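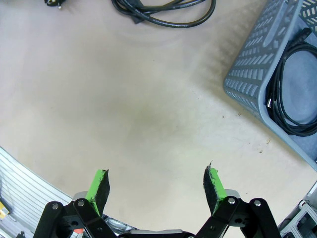
Fig. 1. Two-finger gripper open over the floor, fuzzy-faced green pads, cable basket at upper right.

Planning and Paying for Automation
Handout 4: What the quote leaves out
Course notes, Murndale evening program
Prepared by Minttu Suominen, with cost notes from Vilho Karppinen
Revised 2024-12-11

Before you read

Bring the quote you were given in the last session, the one from Prostine for a single arm with a two-finger gripper. You will need a pencil. Most of you came back with a payback estimate that was very good, and I would like you to be less pleased with it by the end of this handout.

1. Start with the parts that touch things

Buyers spend their time on the arm. They compare reach, payload and repeatability, and they can recite these numbers in a meeting. Then somebody asks what the fingers are made of and the room goes quiet.

Look at the pads in Fig. 1. The tip of one is slightly frayed and the other has a small ragged edge. I can't tell you from a photo how many cycles it takes to get there, and a salesperson who gives you that number without asking what you plan to pick up can't tell you either. What you can do is treat the pad as something you buy again and again, the way you treat printer ink, and put a line in the budget for it.

The Prostine quote has no such line. It says "gripper, complete." Ask what complete means. Does it include a second set of pads? Is the facing material glued on at your site or do you have to order the whole finger? Can your own people change it, or does that void something?

Write down for each contact part:
Part name and supplier's order number
Price of one, and price of ten
Delivery time as stated in writing
Who is allowed to change it
What the robot does while you wait for it

The last line is the one people leave blank. A robot that is waiting for a pad costs you the same in lease payments as one that is working.

2. Cables in the basket

The job in your case file is the cable job at Lahtinen: loose power cords have to go from a flat surface into plastic baskets. On paper this is as simple as work gets. A person does it while talking about something else.

Cords are a bad first purchase for automation and I say so every term. A box has a shape and keeps it. A cord lies in a tangle, with loops that may or may not lift together, and a plug end that is stiff where the rest is limp. The coiled one in the basket in Fig. 1 is a neat oval. The one on the floor is loose. Those are two different gripping problems and the supplier's demonstration will show you the first.

When you go to see a demonstration, ask to bring your own cords. Put them down yourself. Drop them, don't arrange them. If the supplier would prefer to use its own samples, that is useful information, and you didn't have to pay for it.

Also ask what "success" means in the figures you are given. For Fostance, whose proposal is in the back of your case file, a pick counts as a success when the cord leaves the surface. Whether it then arrives in the basket is counted somewhere else, or possibly nowhere. I have written to them twice.

3. The four piles

Vilho has students sort every cost into one of four piles. The names are his and I have stopped trying to improve them.

Pile A, paid once. The arm, the gripper, the controller, the stand, delivery, the first installation.

Pile B, paid once but forgotten. Electrical work. Floor marking. A risk assessment. Moving whatever was standing in that spot. Taking the door off to get the crate in. The hours your own staff spend in meetings about it, which are real hours even when they sit in another department's budget.

Pile C, paid every year. Software license, service contract, pads and other wear parts, training for whoever replaces the person you trained last year.

Pile D, paid when things go wrong. Call-outs, overtime while the robot is down, damaged goods.

A typical student budget has a full Pile A, half of C, and a sentence about B. Pile D comes back empty with the note "covered by warranty." Please read the warranty. The Prostine one excludes consumables, and the definitions page lists finger pads as consumables. It also excludes damage from "unsuitable surfaces," a phrase that is not defined on any page I have found.

4. The numbers in the case

Use these and no others, so that we can compare answers.

Gripper, complete: 4000 dollars
Pad set, both fingers: 523 dollars
Delivery time for pads: 18 working days
Lease term for the arm: 9 years

I'll leave the arm lease itself for you to take from the quote, along with the labor rate from the Lahtinen sheet.

Look first at the second and third lines together. If you hold no spares and a pad gives out, you are without the machine for 18 working days. Whatever you saved by not keeping a pad set on the shelf, compare it with that. Do this sum on paper before class. It takes two minutes.

Now the first and second lines. Eight pad sets cost more than the gripper they go on. Whether you will need eight in the lease term depends on wear, and you have no wear figure from anyone that you should believe yet. So run it three ways: one set a year, two sets a year, and four sets a year. If the purchase only makes sense at one set a year, say so in your recommendation, in the first paragraph, where a tired manager will read it.

And the last line. Nine years is a long time to promise to put cords in baskets. Lahtinen's cords may be replaced with something that has a different plug. The baskets may change. Find the clause on early return. If you can't find it, ask Prostine for it by email and keep the reply.

5. Vendor language, with translations

These are collected from real quotes and calls. My translations are unkind. Check them against your own experience.

"Plug and play." There will be a technician at your site and you will pay for the hotel.

"Handles a wide range of objects." It has been tested on the objects in the brochure.

"Minimal maintenance." The maintenance is in a different document.

"Compatible with your existing setup." They haven't seen your existing setup.

"Payback in under a year." At three shifts, with no stops, at a wage you don't pay.

"Easily retrained for new tasks." Ask who does the retraining, what it costs per task, and how long the line stands still for it. Ask for the name of a customer who has done it, and call them.

Vilho thinks I should be fairer here, and would like it noted that he has worked with suppliers who volunteered their failure rates before he asked. I believe him. I'd still ask.

6. Running a trial

A paid trial is the best money in the whole plan, provided you set the terms. The Fostance proposal offers a trial in August, which happens to be when Lahtinen runs at half volume. Ask for another month, or ask for the trial to be extended until it covers a normal load.

Terms to put in writing before anything is delivered:

The goods are yours, unsorted, as they arrive.
Your own staff run the machine for the second half of the trial.
Every stop is logged, including the short ones that somebody fixes with a hand.
A pick counts when the item is in the right basket and the next one can start.
The wear parts are photographed at the start and at the end, in the same position and light.
You keep the log.

About the photographs: take them yourself. Get both pads in view with the fingers open, as in Fig. 1, and take a second one close enough to show the edges. Without the starting photo you will be arguing later over whether a ragged edge was there on delivery.

Short stops deserve a word. A stop that takes someone ten seconds to clear doesn't look like a cost. But it means someone has to be near enough to clear it, and that person was supposed to be the saving. If the log shows short stops all through the shift, take the labor saving in your spreadsheet and cut it down to what that person can really do in between. On some jobs there is nothing left.

7. When to say no

Your assignment allows three recommendations: buy, trial, or don't buy. In past terms almost everyone has written "buy," and when I asked why, the answer was that the manager in the case seems to want one. She does. Her wish goes in the background section.

"Don't buy" is a full answer and is graded as one. It needs the same four piles and the same three wear cases. It should also say what would change your mind, such as a pad price, a success rate under your definition, or a shorter lease.

A cheaper fix also belongs in the comparison. For the Lahtinen job, that could be a tie on each cord at the point where it is first unplugged, so that it arrives coiled. Cost that out properly too. I have seen students be very hard on a robot and then assume the cheap fix is free.

For next session

Read the Prostine warranty, all of it, including definitions.
Fill in the contact parts table from section 1 for the gripper. Leave blanks where the quote gives no answer and mark each one with the question you would send.
Do the three wear cases from section 4 over the full lease term.
Write one page, addressed to the manager at Lahtinen, with your recommendation in the first paragraph.

Spreadsheets go to Vilho Karppinen, the written page to me. Please put your name on the spreadsheet itself and not only in the file name.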